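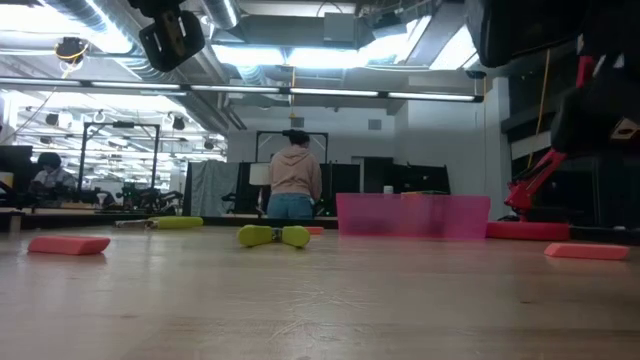
Foam blocks and a pink bin on a light wooden tabletop.

Search our store Enter keyword or item Go

Print this page | E-mail to a friend

Grakstead Table Oil, Clear Satin, 20 oz. can

If you have a wooden table that gets used all day long, breakfast at one end and homework at the other and a puzzle that has to stay put until the weekend, this is the can we'd hand you first. Grakstead is the oil we started out with at Lesex, back when we only sold finishes over the counter, and it is still the one people come back for (some of them with the old empty can in hand so they're sure to get the same thing!). It goes on with a rag, it smells faintly of oranges while you work, and it leaves the wood looking like wood.

We call the sheen satin, though it sits closer to the quiet end of satin. On pale woods such as maple, ash and birch it warms the color a little, about the way a damp cloth would. On walnut and cherry the change is bigger and, to our eyes, very handsome. Oak falls somewhere in between and can surprise you from one board to the next, so please do try a patch on the underside before you commit the whole top. Pine drinks up the first coat like you wouldn't believe, and you'll want to buy with that in mind.

How much to buy

One can covers nearly 53 square feet in a single coat on sanded hardwood. For a new or freshly stripped top, plan on 3 coats. Most kitchen tables can be done from one can with a bit left over for the chairs or a cutting board stand, but a big farmhouse table with the legs and apron included will probably want two. Unopened cans may be returned to us, so there is no harm in ordering the extra one.

Putting it on

Sand the top with the grain, finishing with a fine paper, and vacuum up the dust. Then wipe it down with a barely damp cloth and let it dry. Stir the can well – don't shake it – and pour a small puddle in the middle of the table. Work it outward with a folded cotton rag, going with the grain for the last pass. Old T-shirts are wonderful for this, provided they've been through the wash many times and aren't shedding.

Leave the oil to soak in for 20 minutes. After that, take a clean rag and wipe off everything that's still sitting on top. People are often shy about this part and leave too much behind, and then they call us a day later about a sticky table. Wipe until the rag comes away almost clean. Let the coat dry overnight, rub lightly with a fine pad, and go again.

Please lay used rags out flat, outdoors, until they are completely dry and stiff, and only then put them in the trash. Oily rags in a heap can heat up and catch fire by themselves. We print this on the can too, but it bears repeating.

Living with it

You can set a lamp or a bowl of fruit on the table the day after the last coat. Give it two weeks before you put it through its paces with hot dishes and wet glasses, and use a trivet even then. Toys, crayons and clay can come back once the oil has fully hardened. For everyday cleaning a soft cloth with mild dish soap is plenty. When the top begins to look thirsty, usually in the spots where elbows go, wipe on a thin coat and buff it off the same way as before. You don't need to sand the whole table again, and a repaired patch will blend in after a few weeks of use.

Rings and scratches can nearly always be treated one at a time. Rub the mark with a fine pad, oil it, wipe it, and let it be. Ink is harder. We've had some luck with a little rubbing alcohol first, and some failures as well.

What it won't do

Grakstead won't stick to a varnished or polyurethaned surface, and it isn't meant for decks or outdoor furniture. For those, look at Herisum Exterior Oil, which has its own page under Outdoor Finishes. If you'd like a tinted oil for indoor use, the Fakhoury range comes in several browns and a soft gray and can go underneath Grakstead as a first coat.

Storage

Press the lid down firmly and keep the can indoors, away from frost and out of reach of children. If a skin forms on top, lift it off and stir what's underneath.

Page last updated 2021-09-03

Contact us | © Lesex. All rights reserved. | Back to top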